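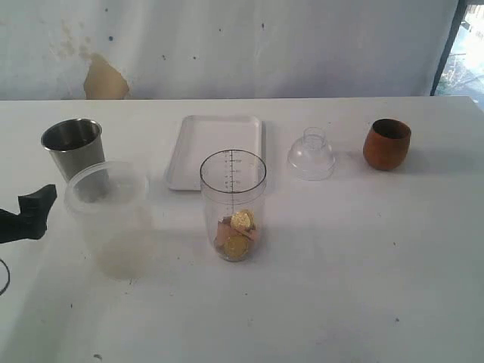 Fig. 4. Coins in the clear jar, with the rest of the vessels set out on the table.

Section 4: Setting up the table and teaching the pick points

I wrote this section after a week on the Drultow cell with Kibet Rotich, who looks after the other one and has more patience than I do. Have the arm homed and the gripper fitted before you start (sections 2 and 3).

1. Put the controller in HOLD and wait for the amber light. Then you can lean over the table.

2. Set out the vessels along the back half. I like the measuring jar in the middle, just in front of the white tray, with the steel tumbler and the frosted tub to the left and the clear lid and the wooden cup to the right. Leave the front half clear – the arm likes to swing low through there on its way home.

3. Drop the coins into the jar. A small pile is plenty, and it doesn't matter how they land.

Note: turn the jar so the markings face front. The black marks give the camera something to find, and the plain side gives it next to nothing.

4. Go to Setup, then Objects, and run Find All. You should get a box round each thing on the screen. The clear lid is the awkward one, as it's all outlines and highlights. If it's missed, nudge it a little and run the search again, or draw the box by hand. I've given up feeling bad about drawing it by hand.

5. Teach the jar first. Jog the gripper in from the left at 90 mm above the table, close it slowly on the jar wall and press Store. Grip force for clear plastic is 53 on the Masanja scale. The steel tumbler will happily take more, but please don't carry that number over to the jar!

CAUTION: never teach with the speed dial above the first mark. Keep one hand on the stop button and both sleeves rolled up.

6. Store the tumbler, tub and cup the same way. Skip the tray, it stays where it is.

7. Check the cable on the gripper side. It needs enough slack to reach the wooden cup and come back without pulling. Kibet tapes his; I use the Clitomell clips, which come off more easily when you need to get at the plug.

8. Release HOLD and run one slow cycle. If the arm stops with error 810, it has lost its zero, so go back to section 2 and home it again.

Looking after it: wipe the jaws every 2,000 cycles with a dry cloth. Specks on the table don't bother the object search on ours, so I leave the table wipe until the end of the day. The spare jaw pads are in the Davamwood drawer, second one down, under the fuses.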